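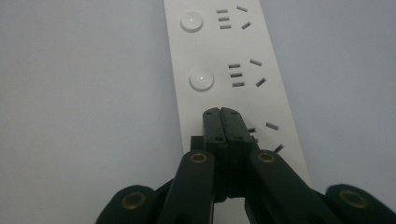
**Opening (don't rush it)**

Hi everyone, thanks for having me up to Skulville! I'm Matúš Tóth and I run the night bake at Firnalach. If you've eaten a seeded roll from Kadlec, well, we probably made it.

So, proofing. I want to talk about the time between shaping and the oven, because that's where we were losing rolls.

**The bad August**

- Tell the flat roll story. Kadlec sent back 421 trays in one month (pause, let them groan)
- We blamed the flour, then the yeast, then the new guy. Sorry, new guy
- The proof room was running warm at the back and cool by the door, and we had one thermometer, by the door

**What we changed**

- Moved the racks off the back wall and started swapping them front to back halfway through
- Two thermometers now, and somebody writes both numbers down
- Poke test on every rack. I know, I know, it's what your grandma did. She had good bread!
- Shorter proof on the seeded dough, which I fought against for weeks (own up to this)

**Zilport bit**

Skip if running late. Our Zilport site has the older ovens, so they load in smaller batches, 376 rolls at a time, and the last rack always waits too long. They now shape that one last and keep it in the cooler. Ask if anyone here does it differently, I'd love to steal ideas.

**Questions**

Somebody will ask about sourdough. We don't make any at Firnalach, so send them to the next speaker. Rolls are on the back table, butter's in the blue cooler.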